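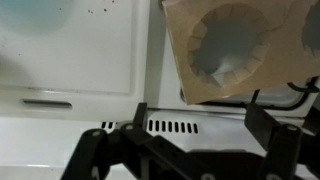

Figure 3. White gas stove with a sheet of brown cardboard over it, beside a white enameled appliance surface.

4. Request Patterns and the Place of Listening

4.1 The request logs

The analysis in this section draws on 3178 song requests logged by 13 country music stations over a period of seven months, ending in November. All of the stations are owned by or affiliated with Fekico, and all of them still run at least one daily program in which listeners choose part of the music. Requests reached the stations by phone, by text message, and through a form on the station website. A small number came by postcard, mostly to the station in Campbell, and these were typed into the log by station staff using the same fields as the others.

Each entry in the log has a time, a channel, the song and artist asked for, and a free text field. The free text field was the main reason for choosing these stations over others we approached. Station staff used it to write down whatever the listener said beyond the name of the song: who it was for, what the listener was doing, whether they had heard it recently. Entries made during busy hours tend to be short. Entries made late in the evening are often several sentences long and sometimes record a good part of a phone call.

The quality of the log differs from station to station. Three stations left the free text field blank for most of the first month, until a reminder went out from the regional office. We kept their entries in the counts of songs and artists but left that month out of the work on listening place. One station logged repeated requests from the same phone number as a single entry. We could not undo this, and the totals for that station are probably low as a result.

4.2 Coding the place of listening

Two members of the research team read the free text fields and marked each entry for place of listening. The categories were car or truck, workplace, kitchen, other room at home, outdoors, and not stated. A third member settled the entries on which the first two disagreed. Most disagreements concerned people who work at home or on a farm, where a barn could be read as a workplace or as outdoors. We settled on workplace for any entry that mentioned a task done for pay or for the farm, and outdoors for the rest.

We separated the kitchen from the other rooms of the house after a first reading of the Campbell entries. Listeners there named the kitchen far more often than any other room, and they named it in passing, as part of some other remark. A listener asked for a song "while I get these beans on." Another wanted something slow because the oven was being cleaned and it was going to take all afternoon. Remarks like these did not appear for bedrooms or living rooms, where the listener was more likely to say that the radio was simply on.

Where a listener named two places, as in a request phoned in from the truck for someone at home, we coded the place of the person who was meant to hear the song. This choice matters for dedications, which are discussed in 4.4, and the results there should be read with it in mind.

Grekemura, the annotation software used for the coding, allows only one label per entry in its standard setup. We considered writing a custom form that would hold both the sender's and the receiver's place, but the free text seldom gave enough detail to fill in both, and we stayed with the single label.

4.3 What people ask for, and where

The songs asked for from cars and trucks are the closest to the stations' own playlists. These listeners mostly want current singles, and they ask for them in the same weeks in which the stations already play them most often. In many cases the song had been on the air within the previous few hours. Station staff told us they see this every day. A listener catches the last verse of a song on the way out of a parking lot and asks for it again at the next red light or on arriving home.

Requests from workplaces are more mixed. They include current singles, but also a fair number of songs that are well known to groups: drinking songs, songs with a shouted chorus, songs associated with a team or a state. The free text often mentions coworkers. In some entries it is clear that the request was argued over before it was made, and in a few the log records a second call from the same place asking for something else.

The kitchen requests look different from both. They reach further back in time, and they are more evenly spread over artists. Duets are common. So are songs that were never released as singles, which are almost absent from the other categories. One station had to turn down several of these requests each week because the album tracks were not in its library. The program host there began keeping a list of them, and by the end of the study period some had been added.

We looked at whether the age of listeners could account for this difference. The logs do not record age, and guessing it from the wording of a request would be unsafe. What can be said is that the same phone numbers appear in more than one category, and that a listener who asks for a current single from the truck in the morning may ask for a much older duet from the kitchen in the evening. There are enough of these pairs to suggest that place and time of day have some effect of their own. Separating the two is harder. Most kitchen requests come in the hours before supper, and most car requests come at the two ends of the working day.

Requests from outdoors were too few to say much about. They cluster around weekends and holidays, and around the days of the Irkeo festival, when people camping near the grounds called in to ask for the acts they had just seen.

4.4 Dedications

A dedication is a request that names or describes another person. Dedications make up a larger share of the kitchen entries than of any other category, and they also take up more of the free text. The most common kind is to a spouse or partner who is driving home. Next come birthdays, and after that a loose group of thanks and apologies.

Dedications change what the host says on the air. In the program recordings we were given, the host read out some part of nearly every dedication but only seldom mentioned the listener behind a plain request. The hosts also placed dedications later in the program. When asked about it, they said that this gave the other person more time to be in reach of a radio. One host would call the sender back if the song was about to be played and the name of the receiver was hard to read in the log.

The songs used for dedications are not always the ones we expected. Wedding songs are asked for, but so are breakup songs, and some of these were plainly meant with affection. A song about leaving town was dedicated again and again to children who had moved away for work or college. In such cases the lyrics and the message do not match closely, and the free text suggests that listeners picked the song for the voice, or for the year in which they first heard it. A reading of dedications based on lyrics alone would have gone wrong on a good many of them.

4.5 Stations that accept requests by form

Website forms produced the shortest free text entries. The form used by most of the stations has a box marked "message," with no further instructions, and many listeners left it blank. The station in Campbell changed the label on its form during the study to ask where the listener was tuning in from. After this change the box was filled in more often, though a good part of the answers gave only the name of a town or a county road. We coded these as not stated.

Text messages fell between forms and phone calls. They were short, but they often gave the place without being asked, perhaps because the sender was explaining why they could not call. Messages from workplaces in particular tended to say so.

These differences between channels affect the results in 4.3. A station that takes most of its requests by phone will show more kitchen entries than a station that relies on its form, even if their listeners behave in the same way. We ran the comparison again for phone requests only. The order of the categories stayed the same, and the difference in the age of the songs remained.

4.6 Limits

People who ask a radio station for a song are a small part of its audience, and they may not resemble the rest. Some of them call often. The log holds runs of requests from single phone numbers that go on for the whole seven months, and a few of these listeners are known to the hosts by voice. Removing the most frequent callers lowered the kitchen total at three stations but left the overall pattern in place.

The free text also passes through the hands of station staff, who decide what is worth writing down. A host who likes to mention supper on the air may be more likely to note it in the log. We compared entries made by hosts with entries made by office staff at the stations where both answered the phone. Hosts wrote more, and they recorded more about families. The share of entries that named a place was similar for both groups.

The stations serve small towns and the farm country between them. Whether the same patterns hold for large city stations, where fewer programs take requests at all, is a question these logs cannot answer. The interview material in Section 5 covers part of the same area and includes listeners who have never asked for a song.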